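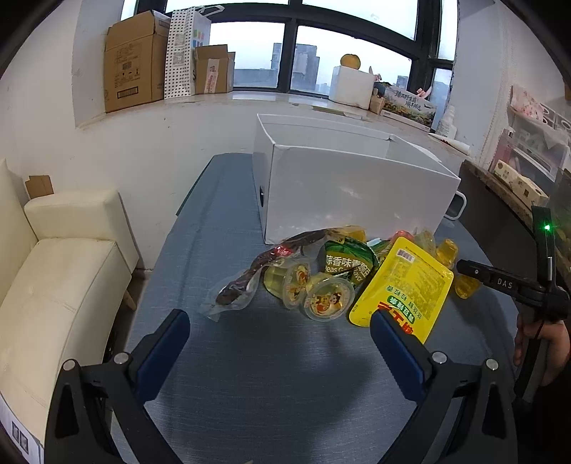

September, fundraising notebook, Grilside workshop

Sat down with a pot of tea after everyone had gone and thought I'd better get the appeal notes into the book while they're still in my head. We're raising money for the birth companions, who go along with women who'd otherwise be on their own in the labour ward, and this is our first proper try at asking strangers for it. I've sat in on the training twice now and cried both times, so take my views on the wording with a pinch of salt.

The target stays at 2,000. Trefor would like it higher, but Ourania went through last year's bus fares and phone top-ups with me and that sum really does see us into spring. As of teatime we have 329, nearly all of it from people who already knew us, bless them.

Letter test: version A (the long one, with Zulema's story about the night at Sistetari) and version B (short, straight to the ask). 113 went out altogether, split as evenly as I could manage at the kitchen table. We've had 23 replies so far and I was so sure the short one would win! It hasn't, at least not yet. Most of the replies have the A slip, and several people wrote little notes on the back about their own births, which I've put in the blue folder and would love everyone to read.

Trouble with the reply slips: the line for the email address is far too short. Rhydian rang two people to check spellings and one of them kept him talking for half an hour and then doubled her gift, so I can't be too cross about it.
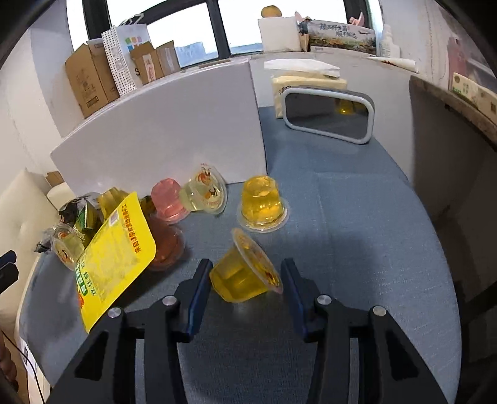 Jelly cups on the round table, one of them on its side.

Still to do: ask Tzu-hsuan whether the Akolgo page can take monthly gifts, as three people have asked. Reprint the slips with a longer line. Drukberg have offered us paper but I haven't heard what weight, and the last lot jammed the folding machine something dreadful. Thank-you cards by hand again, please, if your wrists can bear it.

Zulema wants her surname left off the next letter. Changed in the draft, not yet on the web page.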